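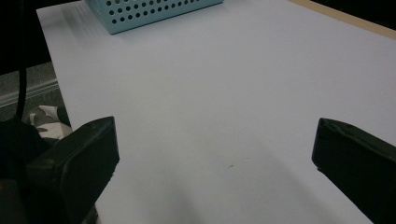

Progress report to the Bonance Fund
Project: Coupled pendulums and damping kits for high school physics
Submitted by Tipene Ruddock, project lead, Prulari Science Education
18 June 2024

Work completed since the last report

The damping unit is finished and has been taught in all 3 pilot schools. The coupled pendulum unit is written but has been taught in only one of them, Lisport High. The other two schools moved it to the fall because their spring testing weeks ran longer than planned.

We have built 40 kits. Each one holds a clamp stand, a steel spring, a set of slotted masses, two bobs with string, a set of card disks for adding air drag, and a printed guide. The original plan called for a plastic tube and a bottle of glycerin so students could compare drag in a liquid with drag in air. We dropped this after the March trial. Filling and cleaning the tubes took up most of the class period, and several groups never got to their measurements. The card disks do the same job well enough for this grade level. Students fit a larger disk below the mass, start the spring at the same displacement, and time how long the amplitude takes to fall to half.

Student results

We collected 442 lab sheets from the damping unit. Bevan Fairweather marked them over four weeks using the scoring guide we sent you with the proposal.

Most students could read an amplitude from a graph and could say that a larger disk made the motion die away faster. Fewer could explain where the energy went. A common answer was that the mass "runs out of force," and this came up in every school. We have rewritten page 6 of the student guide to deal with it directly. The new page has students work out the stored energy in the spring at the first, fifth and tenth swings and plot the three values.

The second weak spot was period. Many students expected the period to get shorter as the swings got smaller. Their own timing data showed almost no change, but they tended to put that down to slow thumbs on the stopwatch. Teachers asked for a short whole-class discussion at this point, and we have added one to the lesson plan. It needs ten minutes.

Coupled pendulums

Lisport High ran this unit with two classes. Two pendulums hang from a shared horizontal string. One is set swinging, and the motion passes to the other and back again. It works well when the lengths match closely and poorly when they do not. Students spent a lot of time adjusting string — more than we allowed for. We now supply bobs with the string already knotted at the right length, and a spare set for each kit.

The teacher also pointed out that the guide used the phrase "normal mode" two pages before explaining it. That has been fixed.

Teacher training

We held one training day at the Chien campus. Teachers did both labs as students would and then went through the scoring guide with Bevan. The afternoon session on graphing was rushed. For the next training day we will cut the lecture on the history of clocks and give that time to graphing.

Budget

Spending is in line with the approved budget except for two items. Springs cost more than quoted, as the first supplier could not match the stiffness from one batch to the next and we had to change. The replacement springs came to $195 over the line for materials. Dropping the glycerin tubes saved slightly more than that, so the materials line as a whole is not overspent. Travel is under budget and we would like to carry the balance into the fall to pay for school visits. Please let us know if you need a separate request for this.

Problems still open

The clamp stands slip on thin benches. A rubber pad helps, but we have not settled on a thickness.

One school has not returned its signed data forms. Its lab sheets are stored separately and are not in the count given earlier.

The online version of the guide does not print cleanly. Tables split across pages and some axis labels are lost. Teachers are using the paper copies for now.

Next steps

Teach the coupled pendulum unit in the remaining two schools in the fall.
Send the revised damping guide to all pilot teachers before classes start.
Choose the clamp pads and add them to existing kits.
Hold the second training day, again at Chien if the room is free.
Start drafting the third unit, on driven oscillations and resonance. Bevan has a rough outline, and we will send it to you with the next report.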